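Boundary walks are my favorite job on any preserve, and I know that's a strange thing to say about a day spent mostly sideways in a hedge of multiflora rose. But you see corners of a place that no trail goes near! I've done the Stavar Hill preserve above Nukthorpe (453 acres, a lot of it steep) more times than my knees would like, and a few people have asked me to write down how I go about it. So this is my way. Your land trust may have its own forms and rules, and if it does, follow those first.

# How to walk and record a preserve boundary

## Get the paperwork together

Start with the deed and the survey, in that order. The survey map is what you'll carry, but the deed tells you what the surveyor was trying to find, and older deeds are full of things like "thence along the wall to a white oak." The oak is probably gone. The wall almost never is.

You want:

- a copy of the survey at a scale you can read outdoors (I print mine in sections on letter paper, and the whole-property sheet stays in the car)
- the deed description, typed out if the original is in handwriting
- last year's monitoring notes
- an aerial photo, leaf-off if you can get one
- names and phone numbers for the neighbors

Go through the survey with a pencil and number every corner. I go clockwise from the parking area. Dindo Abella goes counterclockwise from the northernmost corner and we've agreed not to discuss it anymore. Pick a system and use it every single year, or your old photos turn into a pile of unlabeled stone walls.

Check which parts of the line follow water. At Stavar Hill the east side runs along Prolotness Creek for 2556 feet, and the deed says "the center of the creek as it winds and turns," so there are no pins out in the middle to hunt for. You walk the bank on that stretch and look for erosion, docks, dumped yard waste and so on.

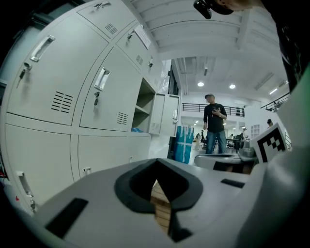
## Load the line onto your phone (and don't trust it)

If the trust has a digital parcel file, put it in whatever mapping app you like and download the base map for offline use. Do this at home. I have stood in a dead-signal hollow watching a gray grid fail to load, and it's a bad feeling when you've driven an hour to get there.

Here's the catch, though. County tax parcel lines are drawn for tax purposes and can be well off from what's on the ground. I've had the app put me squarely on a neighbor's lawn while my hand was on the corner pin. Use the phone to get close, then put it away and look for real evidence: pins, pipes, drill holes in boulders, old blazes, wire grown into trees, stone walls that meet at a corner.

## Call the neighbors first

A postcard works, a phone call works better. Say who you are, what month you'll be out, and that you'll be staying on the preserve side. Most people are friendly about it and a lot of them will tell you something useful. Mylene Dizon, whose hayfield touches our south line, once saved me a whole morning by telling me the beavers had flooded the low crossing.

Ask if anyone hunts back there, and when. Wear orange anyway. I wear it in July.

## Pick your season

Late fall after the leaves drop, or early spring before the brambles wake up. Those are the good windows. January can be lovely if there's no snow, but pins hide under even a dusting of it, and the north side of Stavar Hill tops out at 2071 feet and ices over like a skating rink. Summer is for people who enjoy ticks.

Start early too. I like to be at the first corner by 8 a.m., and I turn around at 2 p.m. wherever I am. You'll be slower than you think. A mile on a trail and a mile of boundary have nothing in common.

## Pack the bag

My list, more or less in the order I'd cry about forgetting it:

1. Water and a real lunch
2. Survey sections in a zip bag
3. Compass (set the declination before you go, please)
4. Flagging tape in one color, and a marker that writes on it
5. Boundary signs, aluminum nails, small hammer
6. Hand pruners
7. Notebook and two pencils
8. Spare phone battery
9. First aid kit and a tick remover

Aluminum nails matter. A steel nail left in a tree can wreck a chainsaw someday, and the person holding it. Leave the nail heads sticking out a bit so the tree has room to grow; if you drive them in tight, the tree will pop the sign right off, or swallow it. 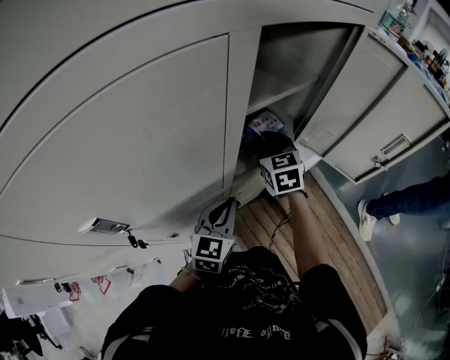

*Blue-and-white box in an open compartment of the gray cabinet.*

## Walk it

Find corner one. Don't move on until you've found it or given it an honest twenty minutes. Once you have it, take a compass bearing toward corner two off the survey, pick a tree or rock along that bearing, and walk to it. Then pick another. Stone walls make this easy, and on those stretches I stroll along like a tourist.

At every corner I do the same things:

- photograph the marker close up, with the corner number written on a scrap of flagging beside it
- step back and photograph it with the surroundings
- take one picture looking down each line
- write down the condition, even if it's just "fine"

Write "fine"! A blank in the notes could mean the pin was perfect or that you skipped it for a sandwich, and next year you won't remember.

Between corners, look both ways. You're checking for mowing that's crept over, tree stands, ATV tracks, new sheds, brush piles, survey stakes you didn't expect. When I find something I photograph it, mark the spot on the map and keep walking. I don't pull anything down and I don't knock on doors about it that day. Rodel Ignacio handles those conversations for us, and he's much nicer than I am after six hours of greenbrier.

## Put up signs (sparingly)

Signs go on the preserve side, facing out, at eye level, and close enough together that you can see the next one from where you're standing. Never hang one on the neighbor's tree. If a tree sits right on the line, skip it and use the next one in. And if you're not sure where the line runs, leave that gap unsigned until a licensed surveyor has looked at it. You and I aren't surveyors, and a sign in the wrong place makes trouble that lasts for years.

## Write it up the same night

I mean it. Take your shower, check for ticks, then sit down with the notebook. Rename the photos by corner number and direction (mine look like 07-north, 07-east), mark problems on a clean copy of the map, and send the lot to whoever keeps the files. Imelda Catacutan at our office wants one page up front with the problems only, and everything else behind it, and I've come around to doing it that way for every property.

Include the boring parts: weather, who walked, start and finish times, which stretches you couldn't reach. On my last one I wrote "did not walk corners 11 to 12, flooded," and went back in April in hip boots. Found both pins, plus one very old boot that wasn't mine.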